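Student Projects / Robotics Lab Course / Final Reports

The Arm That Let Go: A Fault Report on Kelmendi

Alina Oprea, 2 August 2024

Our project was supposed to be about folding. Kelmendi is a two-armed setup that picks up small cloths from an upholstered surface and folds them, and the plan was to measure how neatly it could do this after training. What you are reading is mostly about why one gripper kept opening by itself, which was never in the proposal but did take up most of the term.

The fault first appeared at attempt 30. The left gripper had hold of a corner, the arm lifted, and the fingers opened in mid-air. The log showed no command to open. We did what any serious engineering team would do and blamed the cloth. We tried thicker cloth. We tried two cloths at once, on the theory that a bigger heap would give the fingers more to hold. The gripper dropped those too, with what I can only call consistency.
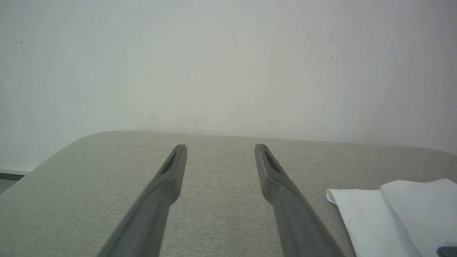
Next we blamed the software, and this cost us a week. Darnell Calloway rewrote the part that decides how hard to squeeze, and then rewrote it back. Our grip program (it's called Rorard, please don't ask) was sending the right numbers the whole time. We ran 100 attempts with the old version and 100 with the new one, and the gripper let go 153 times in total. The two versions were equally bad, so at least the test was fair.

What we should have noticed sooner was that the drops came at the same height. Whenever the left arm went above a certain point and turned inward, the fingers opened. Below that it would hold a cloth all afternoon. We taped the arm at different angles, wiggled the gripper cable by hand, and got the fault on demand in under a minute. The cable was slightly too short for the full reach. At the top of the move it pulled on its connector, the motor lost power for an instant and restarted, and on restart it went to its default position. The default position was open.

There is a safety point in this, and our instructor made us write it down twice. A gripper that opens on restart is only annoying with a cloth. With anything heavy it's a good way to lose a toe. The other half of the problem is that a restarting motor moves without warning, and for several days we had been reaching in to straighten the cloths with the power on. Darnell got a pinched thumb out of this — no blood, plenty of language.

We made three changes. The cable was swapped for a longer one with slack at the elbow. The motor now holds its last position after a restart and waits for a person to clear the error. And hands stay out until the arms are powered down, a rule that was already on page one of the Flenimier lab handbook, where none of us had looked.

After the repair we had time for one short session before the deadline. The left gripper held on through every lift. The folding itself was still terrible, but it was terrible for reasons that belong in a folding report.

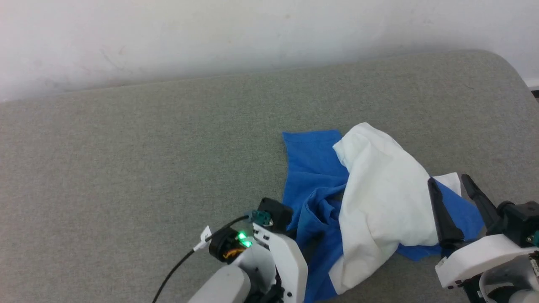 Darnell Calloway asked me to add that he had suspected the cable from the start and has a message to prove it. I have seen the message. It says "maybe hardware??" and was sent at one in the morning. He would also like future groups to log motor restarts from day one, and on that I agree with him completely.

Comments (3)

cladent_fan: We had the same thing on our Cladent arm last year. Ours went to closed on restart, so be glad of what you had.

M.: How much slack did you leave at the elbow? Too much and it snags on the way down.

Alina Oprea: Enough for a loose loop, then a tie to keep it off the joint. No snags so far, but ask me again in a month.

We use cookies to remember your settings and count visits. Accept all / Manage choices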